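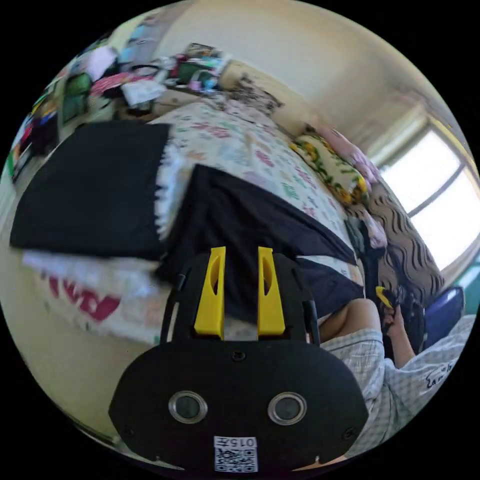
Bruline wrote:

> We read your club's notes from last month and we would like to ask before we copy the idea. Our students have recorded all cloth folding on one gray table in the lab, with one lamp and with the same towels. The model folds well on this table and very badly on any other. Is it worth the trouble to record in real bedrooms, on real beds? Our teacher is afraid that we will only collect a mess that cannot be used. Also, how do you treat dark clothes? Our recordings with dark clothes are the worst.

Hello Bruline, and hello everybody on the list,

Thank you for the questions. I answer for the Wuteck student club, but other members may have a different opinion and I hope they will write too.

Short answer to the first question: yes, for us it was worth it. We are 12 students, and at the beginning we also recorded everything on one table. In the first test for the Ospina Cup the organizers put a patterned cover under the shirt and our policy tried to pick up the pattern. After that we changed the plan, and each member now takes the hand-held gripper home for a few days. We have 1,970 recordings in the shared folder at the moment, and more than half of them are from homes.

The bed is harder than the table for three reasons that we know of. The surface is soft, so the fingers push into it before they close. The sheet has often its own print, and ours with the colorful letters is a good test for this. And there are other textiles everywhere, like pillows and blankets, which the policy must learn to leave alone. We do not clean the room before a session. In the beginning we did, and then the recordings looked like the lab again, only with a different wall.

About the mess, I understand your teacher. What helped us was to be strict with the task and relaxed with the room. The task sheet says which piece of cloth is the target, where the fold begins and when the recording stops. If the person changes her mind in the middle and takes another piece, we delete the recording. If somebody is sitting or lying on the bed, we keep it, provided that this person has agreed and is not helping with the cloth.

Now the dark clothes. We have the same problem and I cannot say that it is solved. When a black cloth is folded over and lies close to another black cloth, the only good information is the edge. You see the fold line well where there is light sheet next to it, and much worse where black lies on black. A light trim or a fringe between two pieces helps a lot, but of course one cannot sew a fringe on every shirt. What we do at present:

- We record near a window in the daytime, with the window to the side. When the window is directly in front, the exposure goes down and the black parts become one flat shape.
- We begin the fold from a corner where the sheet is visible.
- We keep the yellow fingers. Our first ones were black like the rest of the gripper, and on dark cloth it was difficult to check by eye if the tips were touching or only above it. Even now it is not always clear from one still, so please look at the whole clip before you label the contact.

One more thing concerning the labels. Each of our grippers has a number and a QR code on the back of the housing, and we write this number in the log at the start of the session. Please do it from the first day. We did not, and two members spent the whole of May matching old clips to the correct calibration file.

A session at home takes 35 minutes with us. Longer was not good – the hand becomes tired and the folds become careless, and the policy learns also the careless folds.

I must mention that the transfer to the real arm is still behind. We use the Gundham arm of the school, and its wrist is slower than a human wrist, therefore we play the demonstrations at reduced speed. On towels it is acceptable. On shirts with sleeves I would not show it to visitors yet.

If you want, we can send you our task sheet and the log template. I would have one question in return: how do you cut your clips, by hand or with a script? Our script cuts too early when the fingers open slowly, and we have not found a good threshold.

With kind regards,
for the Wuteck robotics club

Posted in: Student Projects / Manipulation
4 min read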